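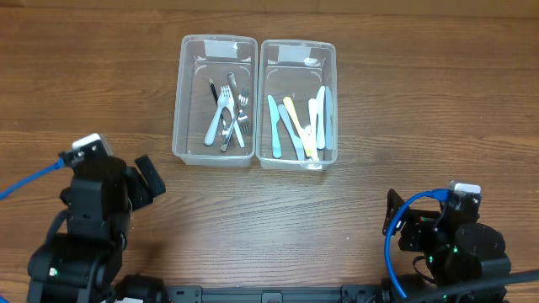 Amber Nuttall has sorted other people's kitchens for a living since 2000, and she would like me to believe that a drawer is the wrong place for a fork. I have kept forks in a drawer all my life without injury.

"Without injury, sure," she says. "But how long does it take you to set the table?"

I tell her I have never timed it. She looks at me as if this proves something.

Her system, which she teaches in Marsden under the name Urkow (she won't say where the word comes from), runs on clear bins with a strip of white tape on the far rim. No lids. The clear sides are the part she cares most about. "If you can't see it, you'll buy it again," she says. I ask whether a person can't also see into an open drawer. "You have to open it first."

The bins are on a table when we talk, and I point out that one of them is a heap. Forks, a spoon and a knife lie across each other, metal in with plastic. The other holds plastic knives in pale blues, yellow and white, and looks a good deal better. It would, I suggest, given that everything in it is a knife.

"That's a fair hit," she says. "Mixed bins get messy. I tell clients that up front." Then why have one? "Because that's the stuff you grab every day. I don't want you lining up spoons at seven in the morning. I want you to know which bin."

So the mess is part of the system. I write this down and she watches me do it.

She is on firmer ground with the plastic knives. They used to live with the metal ones in her house, and her kids would dig through the sharp things to get to them. "Now they go to their own bin and they leave mine alone." I can't argue with that, although two sections of a five-dollar drawer tray would do the same job.

Howard Stockdale took her class in April and has since gone back to his drawer. "I liked the tape," he told me by phone. "But the bins ate up my counter, and dust gets in." When I read this to Nuttall she nods. "He has a small counter. He should stack his."

Without lids?

"He could put them on a shelf," she says, and moves the knives a little closer to her side of the table.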